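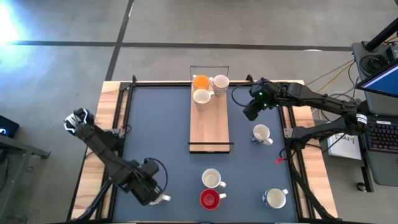
Mugs on the work table, a few of them up on the wooden tray.

I've had a motorcycle in the garage for seven winters now, and I've made every mistake you can make with a cover, a chain and a padlock. So here are the garage habits that stuck with me, in no special order.

Keep the chain off the floor! A lock lying on concrete picks up grit, and the grit ends up in the keyway. I run mine through the rear wheel and up over the swingarm so the lock hangs free. My current one is a Saarela with a fabric sleeve, and the sleeve comes off for washing (cold water, hang it up, don't put it in the dryer like I did).

Graphite goes in the lock, oil doesn't. Oil feels great for a week and then it turns to paste. A small puff of dry graphite, work the key back and forth, wipe the key, done.

Let the engine cool before the cover goes on. I melted a nice Plestent cover onto the exhaust one June and spent a whole evening scraping it off with a plastic putty knife. If you do the same, warm the pipe a little first and the stuff peels much easier.

Spare keys: mine are on a hook inside the house, tagged with a bit of colored tape, and the key number is written down in the folder with the title. Ordering a replacement from a number is easy. Drilling out a lock at the curb is a lousy way to spend a morning, trust me.

For the battery, I put the charger on a shelf above the bike and run the lead down the wall with four cable clips. No more tripping over it in the dark!

Oh, and if your cover has those little vent flaps, face them away from the wind. I had mine backwards for ages and wondered why the seat was always damp.

Next time I'll get into cleaning the drive chain without ruining the driveway.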